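Folding bench notebook – linen room, Prollonley site
17th November
Posted by the bench team

Good session today, best since we moved the arm to the long side of the room, and I want to get it down before I forget which settings were which.
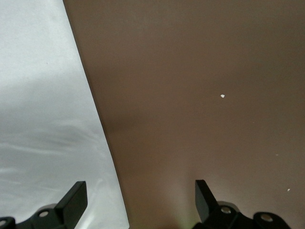

Started with flat pickups, as planned. The finger gap was the thing to play with. At the wide setting the arm comes in over the edge of the sheet and has room to close without shoving the material ahead of it. At the narrow one it plows. We all had a feeling about this from last week but it was lovely to see it come out so clearly in the log: 128 tries over the two settings, and nearly all the bad ones were narrow. Wide is now the default in the Kinness file. Please don't change it back without writing it in here!

Speed next. I had it too quick on the lift and the sheet kept swinging back under itself. Slowed the first part only, left the carry alone, and the whole cycle came out at 31 seconds. Slower than any of us by a mile – but it's the pickup we care about, and the fold after it is already decent.

Now the part I really wanted to write about. Two people from the day crew stopped by on their break and stayed for most of it. One of them has been folding here longer than the Nivon dryers have been in the building, and within five minutes she'd told me more about corners than I'd learned since February. She never goes for the corner itself. She goes for the edge a hand's width in and lets the corner drop, then catches it. I tried that by hand a few times (badly) and then moved the approach point in along the edge. Big difference. I'd like her name on the change note if she's OK with it.

They also asked the question everyone asks, what happens to the folding table when this thing works. I told them what I know. The plan is still that the arm takes the plain flat stuff, the 2,000 pieces a shift that wreck everybody's shoulders, and people keep the fitted sheets, the mending pile and the checking. Checking would become a proper post with its own hours, and the rota would go from four on the table to two on the table and two on checking. No one's hours are supposed to go down. I said I'd ask for that in writing and I will.

What struck me is how much they want a say in where it stands. The side we picked is handy for the cable run and terrible for carts, which have to swing out past the door. Easy fix if we do it now, a pain once the feet are bolted.

To do:
– ask Neves for the longer cable, try the arm at the window end
– rerun wide gap with the new approach point, same speed
– stop button is a stretch for anyone short, move it lower
– get the rota question answered on paper
– brush off the bench before each run, put it on the start sheet

More tomorrow if the second shift lets us have the bench again. I can't wait to try the window end.

2 comments | 0 shares

Prollonley Linen Services, workshop notes. Questions to the bench team, ext. 31. Back to top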